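I have moved the mugs again. If you've been reading since November you'll know this is the third time, and if you're new, hi, I'm a person who rearranges one counter over and over instead of dealing with the hall closet.

It started with the milk. I drink my tea with a lot of it (whole milk, don't come at me), and every morning I was doing this silly loop: mug from the cabinet over the stove, kettle on the other side, milk from the fridge, then back to the cabinet when I remembered I was making two cups. So I decided everything to do with a hot drink was going to live on one stretch of counter, and anything that wasn't to do with a hot drink was getting evicted. Goodbye, mail pile. Goodbye, bowl of batteries.

The mug tree came from the thrift store on Orville and cost me less than a sandwich. It's plain light wood with a round base, nothing fancy, and I love it! I had my doubts, mostly that I'd knock it over reaching for something, so I pushed it toward the back by the curtain and gave myself the front half of the counter to work in.

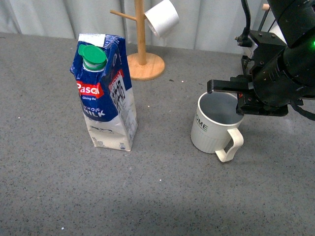

My friend Ewan Lamont has opinions about mug trees. He thinks they're dust collectors and that any mug you don't use in a week should be in a cabinet or in somebody else's house. We argued about it for a good 20 minutes, over tea, which he drank out of one of the mugs in question. I did take some of it on board, though. The rule now is that only the everyday ones hang out, and the souvenir from Skaswood with the chip in it has gone to live with the paintbrushes.

The other thing I've changed is the milk. I used to buy the giant jug and then pour half of it down the sink, so I've switched to one-liter cartons with a screw cap. They get a bit beat up on the way home at the bottom of my bag, but they stand in a small space and I can pour from one without using both hands and a prayer. When it's tea time the carton comes out, does its job and goes straight back in the fridge. (Mostly. I did leave one out through an entire phone call with my sister, and those are long.)

Oh, and the counter itself! Somebody asked in the comments how I keep it clean. It's gray with speckles, so my real answer is that crumbs don't show and I wipe it when I feel them under my sleeve. Warm water, a drop of dish soap, dry cloth after. I tried a stone spray once and it left streaks that took me all evening to get off.

So the tree has the back of the counter, the milk gets its spot in front when it's out, and there's a wire mug rack with a wooden rod over to the right. Yes, I have a tree and a rack. Ewan hasn't said anything about the rack yet.

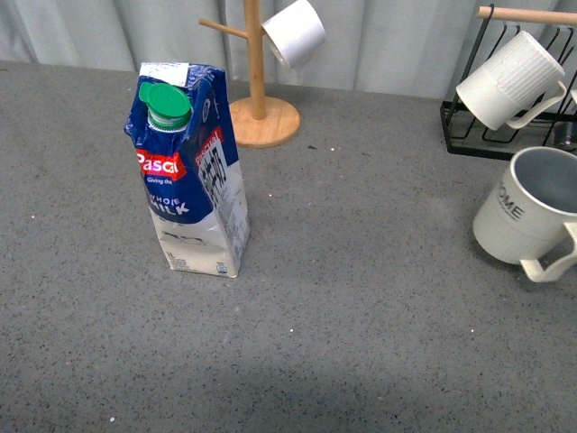
## Still to do

The tea bags are homeless. They're in their cardboard box on top of the microwave, and I keep looking at tins online and closing the tab when I see 30 dollars for something the size of a brick. If you have a tin you like, tell me where you got it.

I also want a little tray for spoons, and then I really do have to open the hall closet.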